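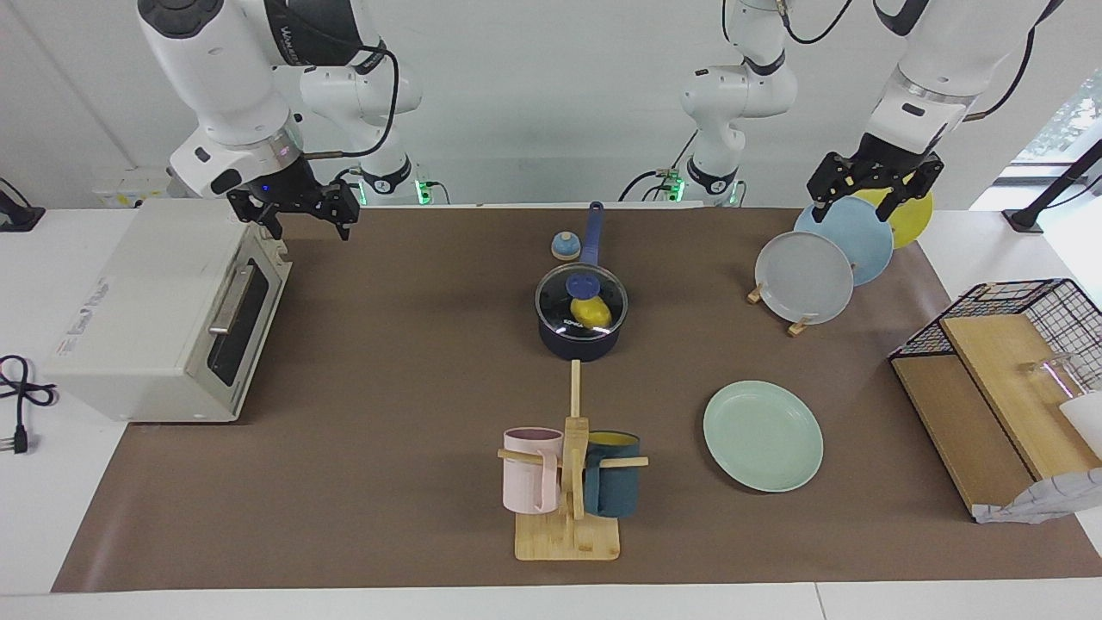
Brown paper down, toaster oven and blue saucepan still out, plates going up on edge.

Plates on edge or plates in a stack? (small kitchen, please help me settle this)
Last updated: 5 April 2020

mosli_kitchen
Okay so we've been home a LOT and I finally started redoing the kitchen stuff I've been ignoring since we moved into the Mösli place. I put brown paper over the white table so nothing gets scratched and I'm sorting everything there before it goes back in the cupboard. Current plan is plates standing up in those little wooden stand pieces, one at the side and one in front. The pale gray one is in, the light blue and the yellow are next. My sister says I'm nuts and they should just go in a stack like everybody else's. My shelf is only 544 mm wide (yes I measured, I measured everything) and the toaster oven has to live somewhere too. Opinions?

Domenica Aebischer
On edge, all the way. I switched in March and I'm never going back! You can grab the one you want without lifting the other five off first, and I've stopped chipping rims (knock on wood). My only gripe is that the little wooden pieces slide around if the shelf is slick. I stuck a strip of drawer liner under mine and they stay put now.

gudasex_vinyl
Stack. Sorry. Upright plates look lovely until someone bumps the cupboard door. I had a Drideck rack that held plates upright and it lasted maybe two months with my kids around. Lost a serving plate I'd had since college and I'm still mad about it.

mosli_kitchen
Oof, sorry about the plate. No kids here, just me and a very clumsy husband, so maybe that's the same thing.

Vinzenz Lüthi
Never mind the plates, what are you doing with that saucepan? The long handle is the real space hog. I have one a lot like it and it eats half a shelf unless I point the handle to the back. And is that a lemon in there under the lid?

mosli_kitchen
Ha, something yellow, yes. I've been putting small stuff inside the big stuff while I sort and I'm losing track of what's in where. The lid is glass so at least I can peek.

Domenica Aebischer
I do that too and then I find an onion in the stockpot weeks later.

Vinzenz Lüthi
What's the little round blue-gray thing with the orange bottom, over by the pan handle? Looks like a spare lid knob to me.

mosli_kitchen
I wondered the same! It came out of a box of odds and ends from my mother-in-law. It isn't a match for the knob on that lid, which is plain blue. If anybody recognizes it please speak up, otherwise it's going in the junk drawer with the takeout menus.

pennyb_730
Could be a cap off a jar or a shaker? My aunt had a set with two-color caps sort of like that. I wouldn't toss it until you've gone through every last box.

gudasex_vinyl
Back to the toaster oven for a second. How often do you really use it? I got rid of mine and gained a whole shelf. If it's once a month, put it in the closet.

mosli_kitchen
Every single morning, it's not going anywhere. My problem is the cord. I coil it up and five minutes later it's all over the table again.

Domenica Aebischer
Velcro tie! I bought a roll from Kustbridge, about 6 bucks, and I've used it on everything including the vacuum. Don't wrap the cord tight around the oven though, and let the thing cool all the way before it goes near a shelf.

gudasex_vinyl
A twist tie off the bread bag is free, just saying.

Vinzenz Lüthi
I'm going to split the difference on the plates. Everyday ones in a stack down low, the nice ones on edge up top where hardly anyone reaches. I don't agree that upright is always a disaster, gudasex, I think your rack was just flimsy.

gudasex_vinyl
It was not flimsy, it was attacked by a six-year-old with a scooter.

mosli_kitchen
Okay, trying it Vinzenz's way, except the yellow and the light blue are my everyday ones AND my nice ones, so they're going on edge with the gray. Drawer liner is on the shopping list. I'll report back if anything breaks.

17 comments · 5 shares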